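Open day at the Cruickshank works, Grullbridge

Posted Sep 3, 2025

I have wanted to get inside the Cruickshank building ever since I first drove past it, and in June I finally did! They open the works to visitors one Saturday a year, the tickets are free, and they go fast. I got mine by sitting at the kitchen table with the page open and hitting refresh like a teenager after concert seats.

If you don't know Grullbridge, it's a small river town with one long main street, a very good bakery, and a lot of brick. The works sits at the bottom end of town past the old coal yard. You come in through a side gate on Hirutcombe Lane, and the parking is on grass, so wear shoes you don't love. I got there at half past nine and there was already a line back to the gate, mostly families, plus a fair number of people who had clearly worked in the place once and were greeting each other across the lot.

What they make, for anyone who has never turned one over and read the label, is sorting and fitting boards. You've probably used one without knowing it. Schools have them, rehab clinics have them, trade colleges use the bigger ones for bench practice. The idea is as plain as can be: a board, things fixed to the board, and loose parts that go on, in, or around the things fixed to the board. My grade school had one in the corner of the quiet room and I was devoted to it. I was probably too old for it by the time I stopped.

The first stop was the pattern loft, up a steep iron stair (there is a lift, ask at the desk). I could have stayed up there all day. Shelf after shelf of old patterns, each with a paper tag on a string, going back to the years when everything was turned from beech. A few of the drawers were open for us to handle. There was a set of rings in graded sizes, gone dark and shiny from hands, and a rack of square pegs with the corners worn so soft they'd fit a round hole. I picked up one ring that was no bigger than a bottle cap and it had a pencil mark on the inside, a little tick, still there. The tag said it had failed for being too tight. Imagine being the ring that failed and getting kept longer than all the ones that passed.

From there they walk you down through the molding shop, and it's loud, so take the earplugs in the bowl by the door. Photos aren't allowed in that part. I can tell you it smells like a new shower curtain and that the parts come off the line in a slow steady patter, like someone pouring dry beans. They had one bin of blue and one bin of white at the end, and a woman ahead of me in the group plunged her whole arm into the blue one when she thought we'd all moved on. I understood completely.

The color business was one of my favorite bits of the whole day. I had always figured the colors were picked to look cheerful. At Cruickshank they spend a long time on it. The current line, called Flosov, is white for everything that stays put and blue for everything you pick up, and that's the whole scheme. Earlier boards had red, yellow, green, and orange all going at once, and there's a display case of them on the landing. They look like a party. But the people who used them kept having to stop and work out which bits were meant to move. With Flosov you sit down and your hands already know. They let us try an old one and a new one side by side, and I felt the difference before I could have explained it.

The blue itself took them 2 years. They had the rejected chips laid out in a long strip on the wall, from nearly purple to nearly green, and you could vote for your favorite with a sticker. The one they went with was not winning. I voted for one near the green end and I stand by it.

Then lunch, in the canteen, which was cheese rolls and a really outstanding lemon bar. Get the lemon bar early. I went back for a second and there was a tray of crumbs and a long line of sad people.

After lunch you can choose between the packing hall and the test rooms. I did both by skipping the film. The packing hall is a big airy space with skylights, and the boards go by on rollers, each with its loose parts in a cotton bag with a drawstring. There's a scale at the end that weighs every finished box, and if it's even one ring light, a lamp goes on and the box gets pulled out. The full set in the largest size weighs in at 900 grams for the loose parts alone, before you add the board. We were allowed to try to fool the scale. A boy in our group swapped a part for his own pocket eraser and the lamp went on at once, and the whole group cheered.

They also had a table of returned boards, and I loved that they put it out for everyone to see. One had been left in the trunk of a car all summer and had a bend in it like a canoe. One had tooth marks. One had come back with a very polite letter saying that nothing was wrong with it, the child had grown up, and could it please go to somebody else. They'd framed the letter.

The test rooms are at the back of the building, down a corridor with a slightly sloping floor. There are 8 of them, and they're calmer than anything else on the tour. Dark tables, plain black cloth at the back, good even light, and a board laid out ready. After the bright noise of the molding shop it was like walking into a library. The pale boards really sing against all that dark, and I finally saw how nicely the thing is laid out, a long white strip with its fixtures standing up from it and the blue parts among them. It's very easy on the eyes. I found I was whispering, and so was everyone else.
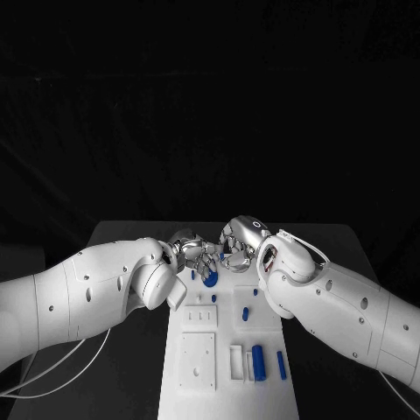
The part of the test work I had never thought about is fit. How loose should a ring be? Too loose and it rattles and there's no pleasure in it. Too tight and people give up, or worse, they get it on and then can't get it off. Every shape on the Flosov board has gone through rounds of this, and the notes are pinned up in the corridor, so you can read them as you wait. They are wonderful reading. "Sits nicely but sulks coming off." "Fine for me, would annoy my mother." "Better after lunch." The last round ran to 387 trials for a single ring, and at the bottom of the sheet somebody had written "yes, this" and underlined it.

We got to have a go ourselves in the end room, with a sheet of our own to fill in. I took mine far too seriously. You're asked to try a part with your strong hand, then your other hand, then with your eyes closed, and then to put down one word. Mine were "easy," "grumpy," and "lovely." With your eyes closed you notice the edges so much more. There's a slight rounding on the better parts that leads them home, and once you've felt it you go looking for it everywhere. I've been fitting lids on jars differently all summer.

The shop is by the exit, small and sensibly priced. They sell seconds in paper sacks, all sorts of mixed parts, and you're welcome to dig. I came home with a sack of blue and white odds and ends, a tea towel with the old beech patterns printed on it, and one proper boxed board, the small size, which was meant as a present for my niece. It's on my desk. She's getting a book.

A few practical things if you're thinking of next year. The tour takes most of the day if you do it all, and you should do it all, though I hear the film is good too and I can't vouch for it. There's a lot of standing. The pattern loft gets warm by noon — go there first, even if the desk tries to send you the other way around. Small kids did fine in our group apart from the molding shop, where a couple of them wanted out, and there's a door halfway along for that. Dogs wait outside in the shade by the gate, where there was a row of water bowls and a very contented spaniel.

The bus back to the station goes from the top of Hirutcombe Lane and it doesn't run often on a Saturday, so check the time before you sit down at the bakery. I didn't check. I had a cherry turnover, missed the bus, had a coffee, and walked along the river path to the station with my sack of parts clicking away in my backpack the whole way. The path is flat and comes out right by the footbridge, and I'd take it again even with a bus waiting.

Tickets for next year usually go up in spring on the Cruickshank page. I've already put a reminder in my phone, and one in my sister's phone too.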